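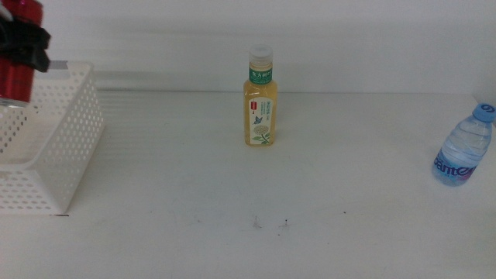

Rolico sells its tabletop sorting service by subscription, and the open day at its Dradon site was meant to persuade small warehouses like ours to sign up. I went with a list of doubts and came home with most of them. The pitch is that you bring your own mixed goods, the cell learns them, and your staff never pick a drink order by hand again. The demo goods were friendly ones. A bottle of yellow tea stood upright with bare white table all around it, a Ganten water bottle lay on its side well off to the right, and the white basket was way over on the left. Our returns bin has never looked like that. I would have liked to see six bottles jammed together with a torn label or two.

The talk before the demo ran 20 minutes and leaned hard on one slide. Rolico says its training set covers 332 product types and that a cell in paying use handled 1,021 items in one shift. I asked how many of those items a person had to step in and fix. The answer was that the figure is "tracked on the customer side." I wrote that down word for word.

Clear plastic is what I care about, and I asked about it twice. The presenter said the vision package, which is bought in from Stasance, copes with transparent bottles under normal shop lighting. Maybe so. The walls and the table in the demo area were white, and our shelves are brown and gray and not very clean. They would not promise anything for our lighting without a paid site survey.

Pricing is where I got stuck. There are 2 plans. The cheaper one, called Gu, leaves out weekend support and charges extra for each new product after the first batch. We change our drinks range every April, so I can see where that bill goes. The full plan has no such fee, but it locks you in for three years, and the early exit terms were not in the handout.

To be fair, the staff were polite, the coffee was good, and the teaching screen is simple enough that I could follow it without help. The floor space needed is smaller than I expected too. If they offered a month's trial on our own returns, I'd take it. I asked, and was told trials are "under discussion" for next year.

Parking is behind the building and fills up early. Bring your own awkward items if you go, and ask before the talk starts whether they'll put them on the table.

November 2025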